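Laundry bag

A laundry bag is a fabric sack used to hold clothes before, during or after washing. The term covers two different articles. The first is a large carrying bag, usually closed with a drawstring, in which dirty clothes are collected and moved to the place where they are washed. The second is a smaller mesh bag, also called a wash bag or lingerie bag, that goes into the washing machine with the clothes inside it.

Carrying bags

Carrying bags are made of cotton canvas, nylon or polyester. Canvas is heavier and takes longer to dry, but it stands up well to being dragged. Hotels often supply a thin bag with a printed form for the guest to fill out. Ships, boarding schools and hospitals have long used bags marked with a name or number so that each load can be returned to the right person.

Mesh wash bags

Mesh bags let water and detergent pass through while keeping the contents together. They reduce snagging and stretching, and keep straps from wrapping around other items. Fine mesh is used for stockings and underwear, and coarser mesh for sweaters and sports clothes. Most are closed with a zipper, and some have an elastic loop or cover to hold the pull in place.
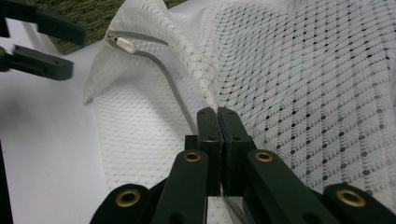
How full should a mesh wash bag be?

A bag should be filled to half or two-thirds of its volume. Clothes packed more tightly than this don't move freely, and detergent may stay in the folds after the rinse.

Bags are normally sorted by color in the same way as loose clothes, as dye passes through the mesh. A single heavy bag can unbalance a front-loading drum during the spin, and makers of washing machines commonly advise adding a few other items to the load.

Use in shared laundries

In shared laundries, each person's clothes may stay in a closed net through both washing and drying. The laundry at the Vanside residence halls adopted this system in November, replacing paper tags. It issued 276 nets to 138 residents, two for each person, and recorded 1,443 loads in the first term. Bảo Hoàng, who managed the change, later wrote that drying times were longer but that fewer socks were reported missing.

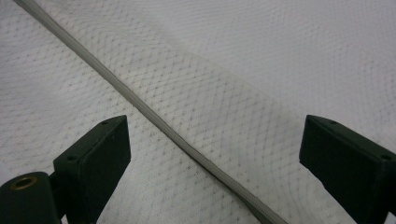
Nets used in this way need replacing more often than those used at home. The seams usually fail before the mesh does, and the zipper tape can shrink or curl in a hot dryer. Vanside withdrew four nets in the first term, all with split seams.

Related articles
Clothesline
Detergent
Drawstring
Laundry symbol
Washing machine
Zipper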